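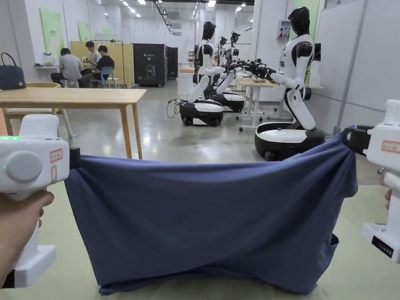
Wiremu Whitcombe는 초고를 읽고 나서, 그리퍼 두 종을 비교한다면서 정작 비교되는 것은 천을 잡은 사람의 참을성이 아니냐고 물었다. 같은 작업자가 오전에는 Stokstead를, 오후에는 Merrick을 잡았다면 그 차이는 턱의 차이인지 점심 식사의 차이인지 알 수 없다는 것이다. 본 절은 이 지적을 받은 뒤 다시 썼다. 점심 식사는 통제 변인에 넣지 못했으나 순서는 섞었다.

**그림 4.** 손으로 쥐는 그리퍼 한 쌍으로 접힌 남색 천을 좌우로 당긴 상태. 위쪽 가장자리는 직선에 가깝고 가운데와 아랫단은 처져 있다.

### 4.3 양손 파지에서의 천 장력 비교

4.2절에서는 단단한 물체를 다루었다. 컵과 상자에 대해서는 두 그리퍼 모두 논문에 쓸 만한 결함을 보여 주지 않았고, 덕분에 4.2절은 이 논문에서 가장 짧은 절이 되었다. 천은 사정이 다르다. 천은 잡힌 곳만 잡혀 있고 나머지는 제 마음대로 움직인다.

과제는 단순하게 잡았다. 작업자는 양손에 그리퍼를 하나씩 들고 접힌 천의 양쪽 가장자리를 집어, 위쪽 가장자리가 직선에 가까워질 때까지 수평으로 당긴 다음 그대로 버틴다. 그림 4가 그 자세다. 위쪽이 펴졌다고 해서 천 전체가 펴진 것은 아니며, 가운데에는 비스듬한 주름이 남고 아랫단은 깊은 곡선으로 늘어진다. 처음에는 이 늘어짐을 실패로 분류했다가, 그러면 성공 사례가 한 건도 남지 않는다는 사실을 발견하고 기준을 고쳤다. 현재 기준은 위쪽 가장자리의 직선성과 양쪽 턱의 파지 유지 여부만을 본다.

시행은 모두 198회이며, 한 시행의 유지 시간은 12초로 정했다. 12초에 이론적 근거는 없다. 그보다 길면 작업자의 팔이 먼저 떨렸고, 그보다 짧으면 미끄러짐이 시작되기도 전에 시행이 끝났다. 예비 시행 50회는 기준을 고치기 전의 것이므로 집계에서 뺐다.

두 그리퍼의 차이는 당기는 순간보다 버티는 동안에 드러났다. Stokstead의 턱은 처음 집을 때 강하게 물지만, 천이 겹쳐 있으면 바깥 겹만 붙잡고 안쪽 겹을 놓아주는 경향이 있었다. 작업자에게는 여전히 잘 잡은 것처럼 느껴진다는 점이 문제다. 손에 전해지는 저항은 그대로인데 천의 절반은 이미 다른 계획을 세우고 있다. Merrick은 반대로 무는 힘이 약한 대신 겹 사이의 어긋남이 적었고, 미끄러질 때는 두 겹이 함께 미끄러졌다. 공평한 실패라고 할 수는 있겠으나 우리가 바라던 종류의 공평함은 아니었다.

좌우 비대칭도 기록해 둔다. 같은 기종을 양손에 들어도 파지가 먼저 풀리는 쪽은 대체로 작업자가 덜 쓰는 손이었다. 우리는 이를 한동안 왼쪽 유닛의 스프링 불량으로 의심하여 분해까지 했다. 스프링은 멀쩡했다. 이후 좌우 유닛을 바꾸어 들게 하자 풀리는 쪽은 바뀌지 않았고, 유닛의 누명은 벗겨졌지만 조립 과정에서 나사 하나의 행방이 불분명해졌다. 해당 유닛은 예비품으로 교체하였다.

Whitcombe의 지적에 답하기 위해, 수정된 실험에서는 한 작업자가 두 기종을 번갈아 사용하되 같은 기종이 연속으로 2회를 넘지 않게 하였다. 교체할 때마다 Mondico 제어기의 영점을 다시 잡아야 했으며, 이 절차가 시행 자체보다 오래 걸리는 날이 많았다. 순서를 섞은 뒤에도 겹 어긋남의 차이는 남았다. 반면 초고에서 보고했던 직선성의 차이는 사라졌다. 초고에서 그 차이에 붙였던 한 쪽 분량의 해석도 함께 삭제하였다. 턱 표면의 미세 구조를 논한, 저자들이 꽤 아끼던 쪽이었다.

이 결과를 로봇 팔에 장착한 그리퍼로 그대로 옮겨 읽어서는 안 된다. 사람은 천이 미끄러지는 기미를 느끼면 무의식적으로 손목을 돌려 보상하며, 그랬느냐고 물으면 그런 적이 없다고 답한다. Detham 팔에 같은 턱을 달았을 때 이 보상은 당연히 나타나지 않는다. 따라서 손으로 쥔 조건의 유지 성적은 팔에 장착한 조건의 상한에 가까운 값으로 보는 편이 안전하다. 손목 각도를 보상 동작과 의도한 동작으로 분리하는 방법은 5.1절에서 다루며, 그 분리가 깔끔하지 않다는 점도 같은 절에서 다룬다.

천의 종류는 바꾸지 않았다. 두께와 신축성이 다른 천에서는 겹 어긋남의 양상이 달라질 수 있고, 특히 얇은 천에서는 Merrick의 약한 무는 힘이 불리하게 작용할 것으로 예상한다. 이 예상을 확인할 시행은 아직 없다.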